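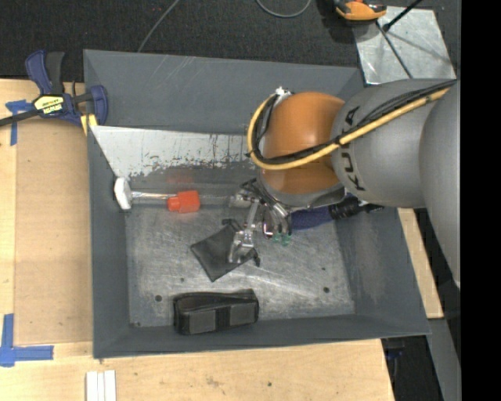

Welier Pond and Hedgerow Project
Progress report to the Wendt Fund
January 6, 2021

Dear friends at the Wendt Fund,

Thank you again for your patience with us over the autumn, when our letters got shorter and our boots got muddier. We promised you a proper account of the first half of the grant, and we have finally sat down with a pot of tea and the field notebooks to write it.

The hedgerow first, as it was the part you asked about most in your last letter. We have planted 500 whips along the north side of Grornoto Meadow, mostly hawthorn and hazel, with dogwood and native plum mixed in so there will be flowers early and fruit late. The ground at the lower end was heavier than we had guessed from the soil pits, and we stopped there for nearly two weeks to let it drain before we put a spade in it again. All the whips have guards and a good collar of wood chip. Deer have been along the line already and nibbled whatever stuck out over the tops, which we expected, and we'll go back in March to see what has come through and fill the gaps.

The pond is further along than we had dared to hope. The old basin at the foot of the meadow has been cleared of cattail on one side only — we left the rest standing for the red-winged blackbirds, who were quite loud in their opinion of us last spring — and the bank has been cut back to a gentle slope so that frogs and turtles can get in and out. The basin has filled on rain alone. We have put in no fish and we don't mean to, however kindly people offer us their goldfish.

We held 12 guided walks before the weather turned, and kept each one small, outdoors and well spread out. The evening bat walk was the favorite by a long way, and there is a waiting list for the next one. The fern walk was less popular (it rained, and ferns are perhaps an acquired taste), but the people who came stayed a full hour past the end and asked wonderful questions.

You asked for the nest box figures. We put up 32 boxes along the old Faketti lane, a mix of bluebird and chickadee sizes, with two larger ones for screech owls. They went up too late for last season, so there is nothing to report on nesting yet. Three have been moved to better shade after a hot spell in September made us worry about them.

Now for the part that didn't go to plan. The wildflower strip by the parking area was sown in May and mostly came up as ragweed. We have mowed it, raked it off and sown it again with fresh seed, this time before the frosts, and we have moved 100 dollars from the printing line to cover the extra seed. We hope that is all right with you. The printed trail leaflet will be a single folded sheet instead of a booklet, and we rather like it better that way.

Between now and the end of June we plan to finish the boardwalk across the wet corner, lay the last stretch of hedge, begin the weekly nest box rounds, and start the spring walks as soon as it is sensible to gather. The boardwalk lumber is ordered but has been slow to arrive, so please don't be alarmed if that line of the budget looks untouched for another month or two.

If any of you would like to come and see the meadow, we would be delighted to show you around. January is a fine time for it — the winterberries are still bright along the ditch and the tracks are easy to read after snow. Do bring tall boots, and park by the upper gate, as the lower one sticks.

With warm thanks,
The Welier Pond and Hedgerow Project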